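stovance-lists
Plain text lists of words people use for parts of a street, with notes on who says what and where.
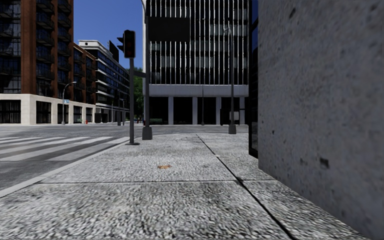
Sidewalk, pavement, footpath or banquette, depending on who you ask. Computer rendering.

Status: maintained, in the sense that I still answer email.
Last release: 11/02/2021

What this is

Stovance is a small collection of everyday English words for ordinary street things: the strip you walk on, the strip of grass next to it, the edge you trip over, the hole the rain goes down. It began as an argument at a dinner in Vonley over whether "verge" is a word Americans are allowed to use. The argument was never settled. The files are what was left over.

There are 55 concepts in the main list. Each one has a plain definition, the words we collected for it, and a note on usage. The notes are uneven. Some run to a paragraph and some say "see curb."

What's in the folder

concepts.txt – one concept per line, with an id and a definition
terms.txt – one word or phrase per line, tied to a concept id
regions.txt – the 16 region labels and what we meant by them
notes.txt – usage notes, quarrels, retractions
old/ – the Henao spreadsheet, kept for sentimental reasons and because two scripts still read it

Everything is UTF-8 with tabs between columns. If you open terms.txt in a spreadsheet program and save it again, please check that "3-way" has not become a date. It has happened to me twice and to Giuliana more often than she admits.

Columns in terms.txt

concept_id: matches concepts.txt
term: the word, lower case unless it's a name
region: one of the labels in regions.txt, or "any"
heard: y if somebody was heard saying it, n if it was only found in print
doubt: 0 to 2, where 0 means we're sure and 2 means one person's uncle

Please don't drop the doubt column. A fair number of the most charming words in the list are 2s, and they get quoted as if they were in the dictionary. "Devil strip" is a 0. Several of its cousins aren't.

How the words were collected

We mailed out a form with drawings on it and blank lines next to the drawings. 26 people sent it back with something usable. Others sent it back with remarks on the drawings, which were mine. Giuliana Paucar then went through the replies, merged the spellings, and threw out anything that was plainly a joke. She kept one joke by mistake and it now has a defender, so it stays in with a doubt of 2.

Print sources were town bylaws, paving contracts and letters to the editor. Bylaws are dry but consistent. Letters to the editor are the reverse, and a lot more fun to read at midnight.

Known problems

The regions are lumpy. "Midwest" is doing far too much work, and "South" is worse.

Nearly everybody who answered the form was over 50 and liked words. This is not the general public.

"Gutter" covers two concepts and should cover three. I keep meaning to split it.

The definition of "corner" goes in circles.

"Berm" has been moved four times. Please do not write to me about berm.

Changes

1.2: Fixed the tabs in regions.txt. Added crosswalk terms, including "zebra," which Americans in the sample recognized but declined to say.
1.1: Merged the Ominard replies, which had arrived in May and spent the summer in a drawer.
1.0: First version that loaded without an error.

Using it

Do what you like with the lists, including in paid work. A credit line is nice: "Stovance street word lists, Paucar and others." If you're training a spell checker, leave old/ out of it – the spreadsheet has "kerb," "curb" and "kurb" in the same column, and only two of those were on purpose.

Sending in words

One word per message is fine, and so is a long list. Tell us where you heard it, who said it (a relative is fine, no names needed) and what they were pointing at. The last part matters most. We have nine messages in the pile that give a lovely old word and no hint of whether it means the grass, the curb or the puddle.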